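The Small Fridge Holds Its Ground

Compact refrigerators used to end up in dorm rooms and garages. A growing share now go into back rooms, studios and rented apartments where a full-size unit will not fit through the door. Grestimport, which brings in tile and small appliances for the Ermont area, began stocking them two years ago and says July is its busiest month.

The appeal is easy to understand. A small fridge plugs into an ordinary outlet, one or two people can carry it, and it fits under most counters. What buyers tend to overlook is where it will stand and how it will be looked after.

Off the floor

Many older houses in Ermont have terracotta tile laid straight over a slab. The tile is handsome and hard to wear out, but it is seldom level, and it gets mopped often. A fridge that sits directly on it takes water around the feet and collects dust underneath.

The usual local answer is a raised base. Lurard sells a steel stand with adjustable legs for this purpose. Plenty of households build their own from whatever is in the yard, usually bricks or pallet wood. Either works if the base is wider than the fridge and does not rock. Set the base down first and check it with a level in both directions. Leave 4 inches behind the cabinet for air.

A raised fridge is also easier to use. The shelf comes closer to hand height, and the freezer compartment can be checked without kneeling on the tile.

Cleaning it out

Small freezer compartments frost up quickly, especially in a room where the outside door is left open. Unplug the unit, take out the food and prop the door open. Put a bowl inside to catch drips. Allow 6 hours if the ice is thick, and keep knives away from it. Wipe the gasket with warm water and a little dish soap, then dry it.

Wire shelves lift out in most models and can be washed in the sink. Before restocking, check that the door closes evenly along its whole height. 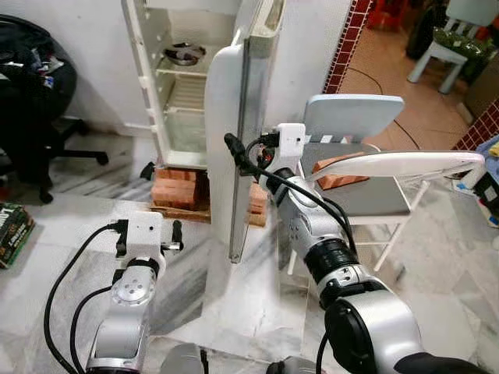
What to pay

A plain white unit with one shelf and a freezer compartment starts at $100 at Grestimport. The Cheon line costs more and has a reversible door, useful in a narrow room. Used units are cheaper, but ask to see one running and look over the gasket for splits.

Delivery in Ermont is free on the ground floor. Lurard stands are sold separately.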